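My hands smell like the rubber grip on the handle and I can't get it off, even with the lemon dish soap. So that's my evening. Shirley said I should write things down while I still remember them, and she's been doing this a lot longer than I have, so okay, Shirley, I'm writing things down.

Today was all mouse. Computer mouse, I should say, because when I told Mom on the phone that I'd spent the whole day picking up a mouse she went very quiet. The task is called "mouse to mat" on the sheet and it is exactly that. You start with the gripper open, you come in over the table, you close on the mouse, you lift it, you set it down on the mouse pad with the dog on it, you let go, you back away. Then you put the mouse somewhere else and go again. The goal for this batch is 300 good ones, split between me and Darcy, and then it all gets shipped off to the folks at Campbell who do the training part I don't understand yet.

I thought I'd be good at this right away. I've been picking up mice since second grade! But you're doing it with two stiff fingers on the end of a handle, and your own hand wants to cheat the entire time. I kept wanting to tip my wrist over at the last second, the way you would if you were reaching across a desk, and Shirley would say "wrist" from wherever she was in the room, not even looking up. She could hear it, I swear. By lunch I was hearing "wrist" in my head in her voice.

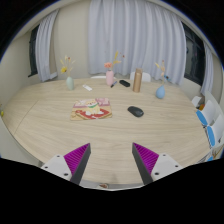
Long way to go yet. Mouse on the right, dog waiting on his mat.

What I like is how much thinking goes into the boring part, the coming in. I used to just rush at the thing. Shirley had me stop and do it slow, then a little faster, then at what she calls kitchen speed, the speed you'd use to get a mug down for somebody. If you go too slow the robot learns to dawdle, and if you hesitate in midair it learns to hesitate in midair, and apparently there was one over at Brudside that would pause above every single object like it was saying grace. That came straight from whoever had recorded the demos. So now I'm paranoid about my own little pauses. I scratch my nose a lot, did you know that about yourself, diary? I did not.

We leave the other stuff on the table too, the vases with the dried flowers, the pen, the gold bottle. I asked Darcy if we shouldn't clear it all off and make it easier and he looked at me like I'd suggested doing it in the dark. The robot's going to be in people's houses, he said. People have stuff. Fair enough! But it does make me nervous, swinging a handle past a skinny little vase over and over. I haven't knocked one down so far, and I'm going to go find some wood to knock on right after I write this.

Shirley's big thing in the afternoon was where you grab. A mouse is a mean shape when you think about it. It's smooth and it's rounded and it's low, so if you pinch too high it squirts right out of the fingers like a bar of soap, and I had that happen over and over after lunch and said a word I hope isn't on the audio. (Darcy says there's no audio. Darcy also says he's never had a bad take, so.) The trick is to get down close enough that both pads are flat along the sides before you squeeze, and to turn the whole handle to match whichever way the mouse is lying. I'd been leaving my hand square to the table and hoping. Once I started lining up first and squeezing second it got so much better, and I did 12 in a row that Shirley passed without a word. No word from Shirley is a parade.

She also made me record some where I miss on purpose a little and then fix it. I didn't get that at all at first. She says if all it ever sees is perfect, then the first time it's a bit off it has no idea what to do with itself. I wrote that on my hand and it's mostly washed off now, but it's the bit from today I most want to keep.
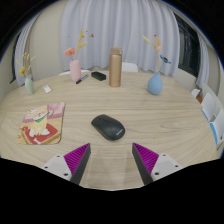

Todville, March

Adding to this after supper, I had leftover chili and feel more like a person. Darcy sent me the tally and I'm at 158, he's a little behind me, and I'm being extremely mature about it. I did send him one trophy emoji.

I went back through a few of my takes on the laptop before I left and it's strange seeing it from the gripper's side. You don't see yourself anywhere. It's just the two pink fingers and whatever's between them, and you find out how much you were relying on your own eyes from way up at head height. In some of mine I'd come in so far from the side that the mouse would've been half hidden behind a finger right when it mattered most. With the fingers open on both sides of it you can see everything, the wheel, the Lenovo on the back end, which way it's pointing. So tomorrow I want to come in with it centered like that every time. I did ask Shirley if I should toss the sideways ones and she said keep a few, flag the rest, and go home.

Navex is supposed to send the remote control setup next, the one where you sit in a chair and drive the real arm from across the room. Darcy tried it at his last job and says there's a tiny delay that makes you feel like you've had two beers. He hated it for a week and then liked it better than the handheld. I can't picture that. I like having the thing in my hand, I like feeling it when the pads catch. But I also couldn't picture getting over 50 of these done in a day and look at me now.

Need to ask about swapping hands, my right thumb is killing me. Also bring hand cream. Also call Mom back and explain the mouse.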